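La lettre du ciné-club, rubrique « En salle ce mois-ci »

Plekent, ou comment vendre 3000 billets avec un film où il ne se passe rien

Il faut bien en parler, puisque tout le monde en parle. Plekent est arrivé chez nous en janvier, sur 32 copies, avec une affiche verdâtre et un titre que la caissière prononce d'une façon différente à chaque séance. Le distributeur, Import, n'y croyait manifestement pas beaucoup : pas d'avant-première, pas de dossier de presse, un bandeau « bouleversant » dont on n'a jamais retrouvé l'auteur. Résultat, 3000 entrées dans notre seule petite salle et des gens assis sur les marches, ce que le règlement interdit et que la projectionniste n'a pas vu.

L'histoire tient sur un ticket de métro. Un représentant en luminaires revient vivre chez sa mère, dans une ville thermale hors saison. Il doit y rester une nuit. Il y reste quatre hivers. Entre-temps, on mange de la soupe, on répare une chaudière, on évite soigneusement de prononcer le nom du frère. La scène de la chaudière dure dix-sept minutes et j'ai entendu quelqu'un sangloter derrière moi. J'aimerais dire que c'était d'émotion, je n'en mettrais pas ma main au feu.

Car c'est un film long : 182 minutes, générique compris, et le générique est lent lui aussi. La première heure demande de la bonne volonté. La deuxième en demande davantage. Dans la troisième, pourtant, quelque chose se met en place, sans prévenir, autour d'un dîner où la mère pose enfin une question, une vraie, et où son fils répond en parlant d'abat-jour. On rit, puis on s'aperçoit qu'on est le seul à rire, puis on ne rit plus.
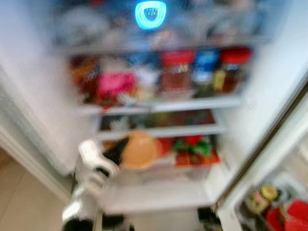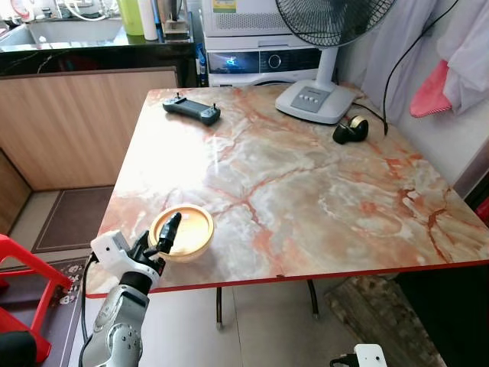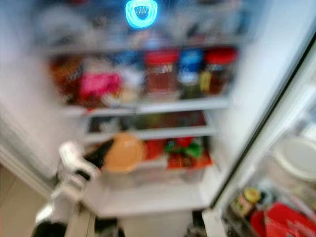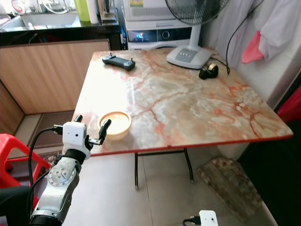 La mise en scène a fait couler pas mal d'encre. Plans fixes, portes entrouvertes, conversations entendues depuis le couloir : les admirateurs parlent de pudeur, les autres de caméra oubliée sur son pied. Je me range dans un camp ou dans l'autre selon que j'ai dîné avant la séance. Il faut reconnaître que le son est magnifique. La tuyauterie, en particulier, mériterait une nomination pour un second rôle, et elle aurait mes suffrages devant le beau-frère, qui joue tout du sourcil gauche.

Reste la question qui divise la file d'attente : la fin est-elle une fin ? Sans rien dévoiler, disons qu'un train passe. Certains y voient un départ, d'autres un train. Le débat d'après-séance s'est prolongé jusqu'au café Chávez, de l'autre côté de la place, où la patronne a fini par retourner les chaises sur les tables en nous demandant si, dans notre film, les gens rentraient chez eux à un moment ou à un autre.

On a beaucoup comparé Plekent à Grallanix, l'autre succès inattendu de l'hiver, et je ne comprends toujours pas pourquoi. Grallanix est une comédie de braquage avec un orgue de Barbarie et deux explosions. Le seul point commun, à ma connaissance, est qu'ils passent dans la même salle et que l'on retrouve le pop-corn du premier sous les fauteuils du second. Si vous n'avez qu'une soirée, prenez Grallanix. Si vous avez une soirée et un bout de la nuit, prenez Plekent, en version originale de préférence : la version française a donné à la mère une voix de présentatrice météo, et l'on attend pendant trois heures qu'elle annonce des averses.

Côté pratique, le film reste à l'affiche jusqu'à la fin du mois, séance unique à 20 h, tarif adhérent à 4 euros. Pas d'entracte, le réalisateur s'y oppose par contrat. Les coussins sont à l'entrée, à gauche, et ils partent vite. Merci de les rapporter : il en manque déjà plusieurs depuis la rétrospective du printemps, et nous avons une petite idée de la rangée concernée.

Le mois prochain, nous passons un court métrage muet de onze minutes. Arrivez à l'heure.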